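Folding on the bed, and other advice I have stopped believing

I have read a lot of laundry tips, and most of them seem to be written by people with one shirt. Over the past year I have been trying them out on a family's worth of clothes. Some are fine. Most cost you time and sell you something.

Take the folding board. My sister-in-law Shona swears by hers and gave me one for my birthday. It makes a very nice rectangle out of a man's dress shirt. It makes a mess of anything with straps, anything stretchy, and anything smaller than the board, and in our house that is most of the basket. It went behind the wardrobe in November and I haven't missed it.

Then there is the rule that you must fold on a hard, flat table. I don't see it. Our table has things on it. The bed is bigger, it is at a decent height if you kneel or sit, and the drawers are in the same room. A sheet grips cotton a little, so sleeves stay where you put them. The one thing I will grant the table people is that a soft mattress lets a tall stack lean, so keep your stacks low. 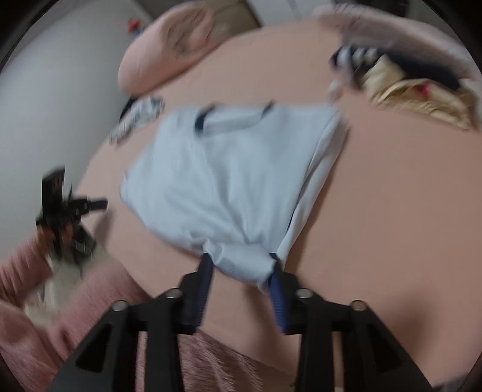 Small tops with thin straps are where the tips really fall apart. "Fold in thirds" means nothing when the thing is hardly wider than your hand. What works for me is to pick it up by the bottom hem, let it hang for a second, and lay it back down with the straps tucked in behind. Fold once across and stop. If it wrinkles a bit in the drawer, it was going to wrinkle on the child anyway.

Sorting by color before you fold? I timed it. A full load took me 20 minutes sorted and 20 minutes straight from the heap. Sort by drawer if you must sort at all. Stripes can live with plains and no harm will come to either.

I'm also doubtful about rolling. It is supposed to save space, and in a suitcase it may. In a drawer the rolls come undone the first time somebody digs for a particular one, and then you have a drawer of loose clothes with extra steps. Agnes Cruickshank wrote in to say hers stay put for weeks. Agnes lives alone.

Scented drawer sachets: skip them. If clothes smell stale coming out of the drawer, they probably went in damp. Feel the seams and the waistband before folding, as they dry last.

Two things I do recommend. Put the pillows up at the head of the bed before you tip out the basket, or small socks will get under them. And fold the big pieces first, so that the heap shrinks early and you feel less like giving up.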